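The first thing Fung-ping Kwok wants to show me is a planner changing its mind. On her laptop, a fan of thin green lines spreads from the robot's wrist, each one a path the arm could take across the kitchen. She drags a virtual mug a little to the left. Half the lines vanish, new ones sprout, and the software settles on a route it had ignored a moment ago. I make her do it again. And again!

Kwok leads the perception side of Clititz, a small team in Holtisar writing open software for robots that work in ordinary homes. Their planner is called Geline, and what makes it such fun to watch is how openly it doubts itself. Every object it finds comes with a score, and anything shiny scores badly. Brushed steel smears the depth readings, glass lets them straight through, and a polished lid can throw back a bit of ceiling that the software takes for a hole in the worktop.
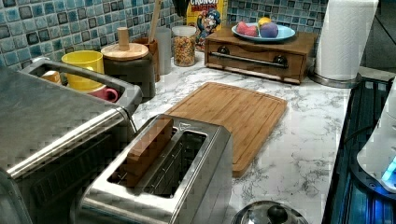

Steel, glass and a busy mosaic: a block of wood stands in one slot of the toaster, with the cutting board just behind.

Slots are the other obsession. Deok-su Won, who writes the control code, has spent most of the year on narrow gaps, and he talks about them the way other people talk about football. Pushing harder is the wrong instinct, he says. His controller goes soft near the edge of a slot, feels for the side, and lets the contact steer. The planner gets the hand close - the last stretch belongs to touch.

When I visited in January, the team had 57 task scripts in its library and was replaying each one overnight with up to 127 small changes to the layout. By 9 am there is a long list of failures to read over coffee. Kwok loves the list. She scrolls to one where the software mistook a reflection for a second plate and planned, very politely, to go round it.

Next comes Han, a tool that lets anyone replay a failed run and see what the robot believed at each step. Version 2 is already on Won's machine, and he was still fixing the timeline slider when I left.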